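The Ollthorpe Number

My first real job after school was being wrong on purpose.

I'm not kidding, that was close to the wording in the ad. Gireris Lab wanted someone to introduce errors into a positioning study, evenings, must be able to stand for long periods. I can stand for very long periods. I got the job over the phone while I was eating cereal.

The study belonged to Lwazi Swanepoel, and it went like this. You've got a robot arm with a tiny camera down at the wrist. You've got a block on a dark table, and the block has a square black-and-white tag on it. The camera looks at the tag, the software works out where the block must be, and the arm reaches out and touches it at one particular spot. Then I came along and moved the block a bit. Then the arm had to do it again. That was the whole evening! Move, wait, touch, write down the miss, move.

The clever part (Lwazi's part) was that the arm didn't just look once. Most setups take one look and go. Hers took a look, guessed, moved to wherever it figured the guess was most likely to be wrong, and looked again from there. She called that second position the doubting pose. In the write-up it had a longer name with a Greek letter in it, but around the lab it was doubting, as in "is it still doubting?" and "leave it alone, it's doubting."

I loved the doubting. I'd shove the block off to one side, step back over the yellow tape, and hit the pedal, and the arm would swing in like it owned the place. Then it would stop, and sort of lean. My grandmother used to lean exactly like that over a supermarket melon.

We had names for the conditions. Listov was the old method, one look, named after the town where somebody first wrote it up. Masanja was the doubting method, named after the street the lab was on, because Lwazi had needed to type something into a box at midnight and could see the street sign from her desk. And Ollthorpe was the score. Ollthorpe was how far the fingertip landed from where it should have, in hundredths of a millimeter, and low was good. I never did find out who or what Ollthorpe was. I asked once and got a look, so I stopped asking.

On a normal night Listov would give you an Ollthorpe of 30. Masanja would give you 17. Over and over, 30 and 17, with little wiggles on either side, and if you've never watched a result hold still like that for weeks, I can tell you it's a wonderful feeling. I started walking home slower. I bought a better jacket.

Then one night in November, Masanja gave me 571.

I thought I'd bumped something. I checked the tape on the floor, I checked the table clamps, I checked my own shoes for some reason. I ran Listov: 30. I ran Masanja: 571. The fingertip was coming down on bare tabletop more than half a centimeter away from the block and stopping there, perfectly calm.

So I called Lwazi, and Lwazi said don't touch anything, and I said I'd already touched pretty much everything, and she said fine, don't touch anything else.

She got there with her coat on over her pajamas. We ran it together. One look, fine. Doubting, 571. She had me put the block back where it had been the night before, and we got 17. She had me put it where it was now, and we got 571 again, the same number to the digit, and that's when she sat down on the floor. A robot that's broken gives you a different wrong answer every time, she told me. This one had made up its mind.

We spent the next few hours going through what it saw. I'd never looked at the wrist pictures before. They went straight into a folder and I had no reason to open it, my job was the shoving. I guess I'd assumed they'd look like what I saw from behind the tape, the whole table, the lamp, me. They don't. The camera gets in so close that there's hardly any room left over. It was block and black, and nothing else.

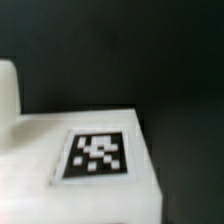
Lwazi was already muttering, more to the screen than to me, that the tag was fine, that the tag had never been the problem, and that what she wanted to know was which corner it had believed first.

I didn't know a corner could be believed. She explained it on the back of a pizza menu. A flat square seen at a slant can be read two ways, tipped toward you or tipped away, and from some angles the two readings fit almost equally well. The software picks one. The first look had picked right. The doubting pose had gone off to check, landed at one of those unlucky slants, and picked the other. And because the method was built to trust the second look more (the second look was the careful one, that was the whole idea), it threw the good answer out and kept the bad one.

"So it talked itself out of it," I said.

She didn't laugh. She wrote that down, and it's in the discussion section now in fancier words.

The fix took 2 lines. When the looks disagree by more than a certain amount, keep both readings and take a third look from somewhere that tells them apart. We put it in before the sun was up. I shoved the block back to the bad spot and stepped over the tape and hit the pedal. The arm swung in, stopped, leaned. Then it drew back and went around to the far side and leaned again, which it had never done in front of me before, and I caught myself leaning too.

17.

Lwazi made me run it until breakfast, everywhere I could think of on that table, all the mean places. I had a talent for mean places by then. We found one more spot that gave it trouble, and it went around and looked, and it was okay. She wanted to put my name on the paper and I said what for, and she said for putting the block there, no sensible person would have put it there.

I stayed on through the spring. They needed somebody to be wrong about a drawer next, and I was the only one with experience. But I kept the pizza menu, with the two little tilted squares on it and a grease spot where the third look should go. It's on my fridge. On Monday my landlord came by about the faucet and asked me which of the squares was the right one, and I told him he'd have to come around to this side.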